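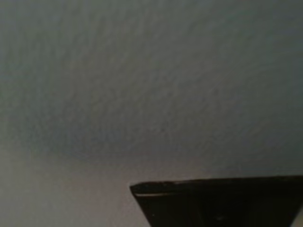 Thursday, late. Cold all day. Missed the 28 bus, walked from Plundine with the groceries, one bag split. Onions everywhere. Soup anyway.

Mom called twice. Wants me home for December, all of it. Said maybe. Ticket is 300 and I have 153 til payday so we'll see.

Search this diary Go

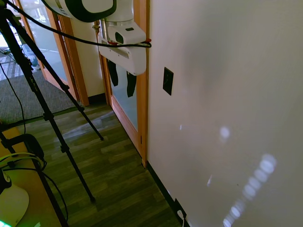 p. 28

Albertina came by for her casserole dish, stayed an hour. She's leaving Haston in spring!! Didnt know what to say so I made more tea. Still have to write the landlord re: the boiler. Tomorrow.

Bed now. Feet hurt.

3 comments | 2 shares

Jiahui Fang: go see your mom

Damian Wróbel: what kind of soup

Lâm Hà: I can lend you the rest, call me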